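Residencia Goria
Guía para la entrega de la habitación al término de la estancia

La presente guía establece los pasos que deberán seguir los residentes antes de devolver las llaves. El incumplimiento de cualquiera de ellos podrá demorar la restitución del depósito.

1. Solicitud de cita
La revisión se solicita en recepción con una antelación mínima de 3 días. En mayo, por el elevado número de salidas, el plazo se amplía a 11 días.

2. Retirada de efectos personales
Vacíe armarios, cajones y estanterías. Las prendas que queden sobre la cama o en el suelo se considerarán abandonadas transcurridos 18 días.

3. Cama
Retire mantas y almohadas. La sábana bajera permanecerá puesta hasta la revisión. Compruebe asimismo la pared contigua y anote en el formulario 803 toda marca o roce.

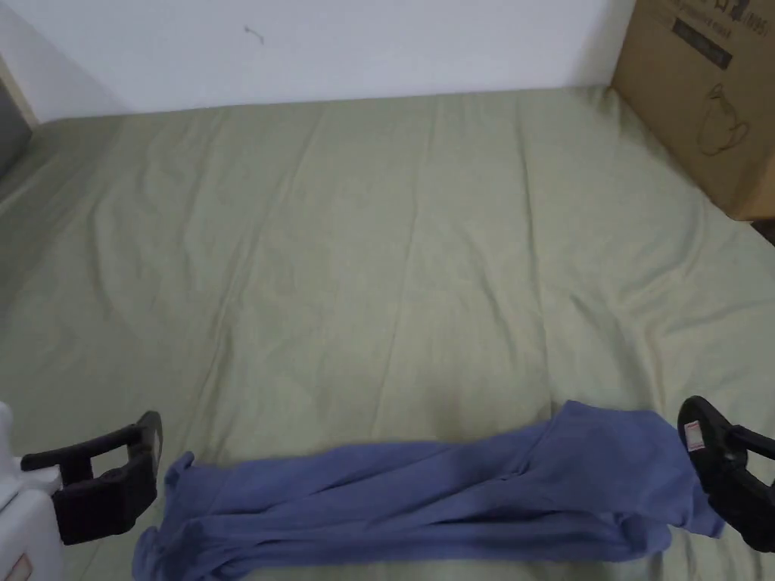
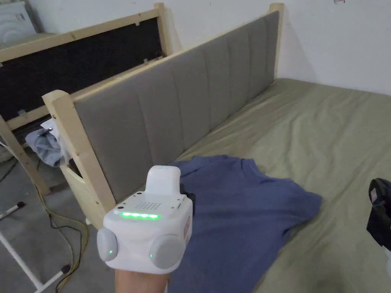

4. Cocina compartida
Limpie su balda del frigorífico y deseche los alimentos abiertos. Los utensilios comunes se devolverán limpios al armario correspondiente.

5. Ventilación y suministros
Cierre las ventanas, apague la calefacción y desconecte los aparatos eléctricos.

6. Entrega de llaves
Las llaves se depositarán en recepción antes de las 11:00, junto con el formulario firmado.

Consultas: Marama Treloar, Administración de la Residencia Goria.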